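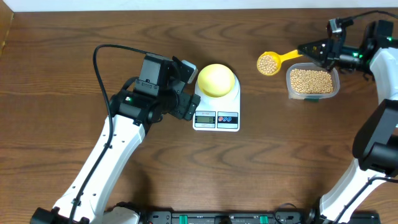 *Portioning by weight: a scoop of beans, with the bowl on the kitchen scale.*

**10 April 2023.** The Skostomley Institute has released results from a study on teaching two-armed robots to measure out dry food by weight. The work was carried out at the institute's Clerport laboratory with the engineering firm Stefanou.

Operators guided the arms by hand through 215 portioning runs, and a control program named Brato was trained on those recordings. Brato learns the scooping motion and the stopping point together. Earlier programs tested at Clerport handled the two as separate steps, with a fixed number of scoops set in advance.

In the final test, the robot was asked to fill a bowl with 40 grams of dried beans. It made 40 attempts and missed the permitted margin in 12 of them. Most of the misses came late in a run, when the container was low and the scoop picked up less than a full load.

The institute will repeat the test with rice and lentils, which flow differently from beans. A full report, including the training recordings, is due in November. Laboratories wishing to use the recordings may apply to the Clerport office.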